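Laundry & Linens > Folding, Ironing and Storage > Soft clothes that won't stay flat
Print this thread | E-mail this thread

Thread: Folding on a padded surface with a sheet over it, yes or no?
Views: 3,187

janelle_s
I fold a lot of soft clothing and I want opinions on the surface before I change anything. Right now it's a fitted sheet over padding, pulled as tight as I can get it. I like it because nothing snags and the clothes don't slide off. What I don't like is that the sheet creeps while I work, and by the end of a load there are creases in the sheet that seem to end up in the clothes.

My second question is about twisting. Some pieces rope up lengthwise and I never know if I should pull them straight in the air first or lay them down and open them out.

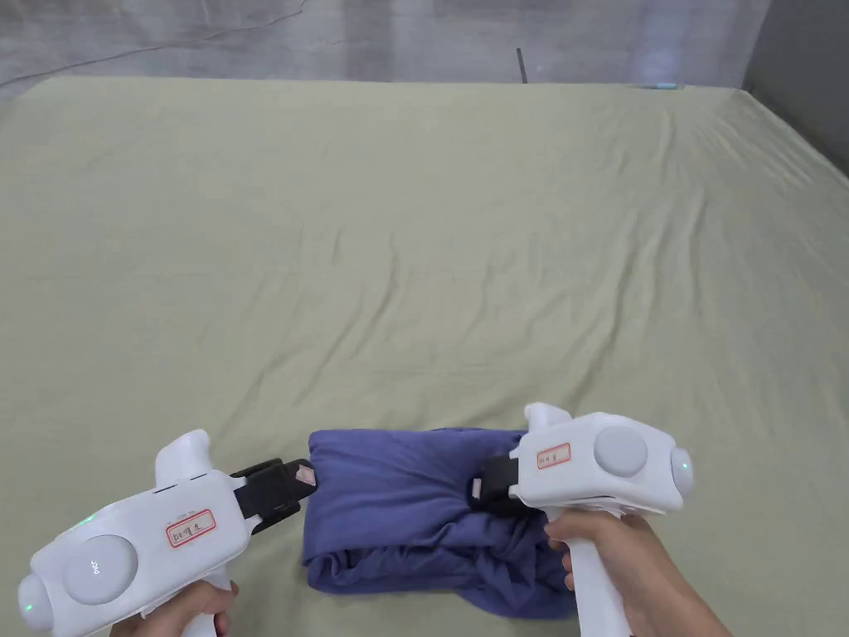
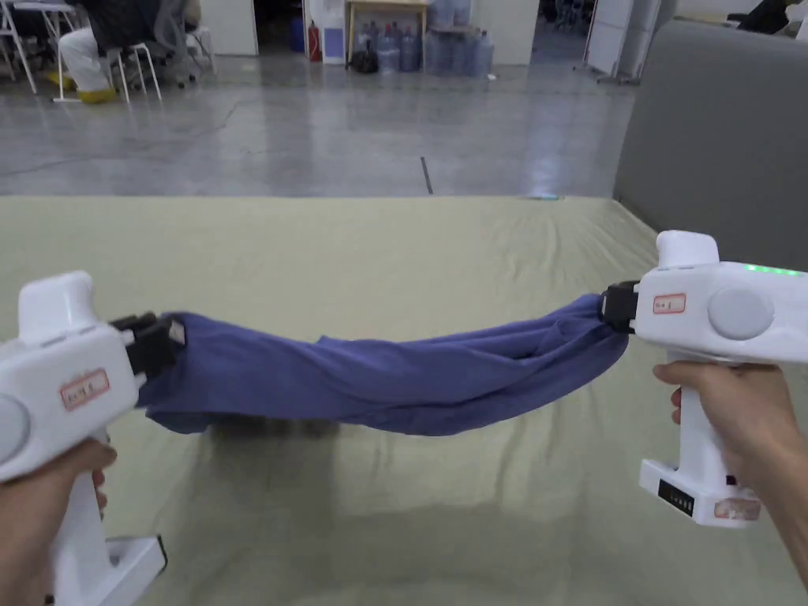 Same green sheet both times. Folded on it in the first one, twisted up and held above it in the second.

What do the rest of you fold on?

nestorc
Hard table. I used a bed for years and switched when we moved, and I would not go back. On anything padded your hands push down into it when you press a fold, so the fold line moves. On a table you press and it stays.

Your folded one in the first picture has neat parts and rumpled parts. The lower edge and the right side are gathered up. That's what I used to get on the bed. I'd have one good corner and a mess on the opposite side.

janelle_s
The corner at upper left is the one I was happy with, yes. I don't have a table big enough for towels though, and I do towels on the same surface.

pacita_e
I'm going to disagree with Nestor. I did wash-and-fold at the Ignacio laundromat and we had padded tables with cotton covers for all the delicate and stretchy things. Hard tables were for towels, jeans and work clothes. If you press a stretchy piece against a hard top and drag your hand over it, you drag the fabric along and the sides come out different lengths. With padding you pat it and leave it.

The cover does matter. Ours were pulled tight underneath with clips and retied at the start of every shift. A fitted sheet with only its own elastic will never be tight enough in the middle.

For the twist: open it in the air first, but do not pull it end to end. Pulling a rope tight makes a tighter rope. Hold it by one end, let the rest hang, and shake it from that end. Then find the two top corners and hold it by those.

esaludo
Agree with Pacita on the twist. The second picture shows it well enough. It's held at both ends, it's wide at the left and then it narrows through the middle. Everything you want to get at is in that narrow part and you can't get at it while both ends are held.

On the sheet I'm with neither of you. I fold on the floor on a blanket. It's bad for the knees but there is all the room you could want.

nestorc
Pacita, dragging is a technique problem and the table isn't to blame for it. I fold stretchy things on a hard top all the time. You lift your hand between presses.

pacita_e
You lift your hand. Most people don't, and after 80 pieces nobody's technique is what it was at the start.

nestorc
Fair enough. I do one household, so I stop well before that.

joaquim_m
Question for the OP, are you using any softener? When I used Rindance softener everything came out of the dryer limp and twisted around itself, and I spent as much time untwisting as folding. I cut it to half a cap and that helped. I can't say it would do the same with your machine.

janelle_s
No softener at all. I do overfill the machine, and I know that. I have been told about it at home.

joaquim_m
Then that's your twist right there. Long things wrap when they can't tumble. Run it less full, and if you can, take the load out with 2 minutes still on the timer and shake each piece before you stack it. I lay mine over the back of a chair in a pile, all going the same direction.

esaludo
Why with time still on the timer?

joaquim_m
Habit. Mine beeps and wakes up the baby.

pacita_e
Let me write out how I would do a twisted piece on a padded surface, since Janelle asked.

Pick it up by one end and shake it a few times. Lay it down loosely, face down, and find the side seams if it has them. Put one hand flat on a seam and use the other hand to pull the opposite seam away from it, sideways. Work from top to bottom. Do not fold anything until both sides are lying flat. Then fold the sides in and pat them down. Then bring the bottom up, once or twice depending on your shelf.

If the bottom edge bunches up at that point, you went too fast on the sides. Unfold it and go back. Trying to fix a bunch from the outside takes longer than doing it over.

janelle_s
That last part is me exactly. I get to the end, see the bunching, and start tugging at the outside. Thank you, I will try the seam thing tonight.

What about the creases in the sheet? Are those really marking the clothes or am I imagining it?

nestorc
I think you're imagining it. The creases in your photos look shallow to me. Something would have to sit on there a long time with weight on it to pick those up.

esaludo
I wouldn't be so sure. I've had thin shirts pick up the pattern of the blanket when I left the pile overnight. If she's stacking finished clothes on top of each other on the sheet, the bottom one gets it.

janelle_s
I do stack on it. Sometimes the stack stays until the next morning.

nestorc
OK, then I take it back. Move the stack.

pacita_e
Yes, move the stack. A finished pile should never live on the surface you're working on anyway. You bump it, it leans, and you refold half of it. We had a shelf at hip height behind us. You turn around and put it down.

As for the sheet creeping, it looks worse toward the right side in your pictures. Are you right-handed?

janelle_s
I am. Would that do it?

pacita_e
It could. Whichever hand presses harder pushes the cover ahead of it. Clip that side first and see.

joaquim_m
Suspenders for sheets work for this, the elastic straps with a clip on each end. They run underneath from corner to corner. I bought a set of Ralturari ones and they have held up fine on a mattress. One clip cracked in July and I replaced it with a binder clip.

If your surface doesn't have an underside you can reach, you're stuck with tucking.

esaludo
Or a heavier cover. Canvas drop cloth from the paint aisle, washed twice so it isn't stiff. It doesn't creep because it weighs something. The drawback is the color, they are all that oatmeal shade and pale lint shows up badly on it. No, sorry, I had that backward. Dark lint shows up. Pale lint you can't see at all until it's on your black pants.

janelle_s
One thing I do like about the green is that I can see blue and white and black against it. I had a navy sheet on there before and lost socks on it constantly.

nestorc
Has anybody here used a folding board? My sister has the Virard, the hinged plastic one, and swears by it. I tried it at her place and thought it was slower than my hands.

pacita_e
They're fine if every piece is the same size. We had one at work and it went in the closet. For a family with three different shirt sizes you end up trimming the fold by hand afterward.

joaquim_m
I'll speak up for the board. My kids use it. They would not fold anything before and now they fight over who flips it. The piles aren't perfect but they are all one width, and they fit the drawer. I'd say that's worth the money even if it's slower.

nestorc
Can't argue with kids doing the laundry.

esaludo
Would the board work on a padded surface? Seems like it would rock.

joaquim_m
It rocks a little. We use it on the kitchen table.

janelle_s
Reporting back. Did a smaller load last night, 30 pieces, and moved the finished stack to a chair as I went. Shook everything from one end first like Pacita said. I still had a few that were twisted, but they opened up with one or two shakes and I wasn't pulling on them. The seam method is slow. I got a bit faster by the end.

Clipped the right side of the sheet with two binder clips because that's what was in the drawer. It still moved, less than before. I may get the straps.

Still can't do long sleeves. They slide back out when I fold the sides in.

pacita_e
Sleeves go down along the body before the side fold. Lay the side over, then bring the sleeve back down on top so it runs straight toward the hem. If you leave it sticking out across the middle it fights you on the other side.

nestorc
I do mine straight across, one over the other, then fold in half. Works as long as the sleeves aren't longer than the shirt is wide.

pacita_e
Which they usually are.

nestorc
Mine aren't. I buy short sleeves — saves the whole argument.

esaludo
Janelle, if you do end up getting the straps, can you post which size? Mine came too short for anything bigger than a twin and I had to link two of them together. I'd rather order the right ones this time.

janelle_s
Will do. Measuring it this weekend.

Print this thread | E-mail this thread
Filed under: folding, fitted sheets, work surfaces, twisted laundry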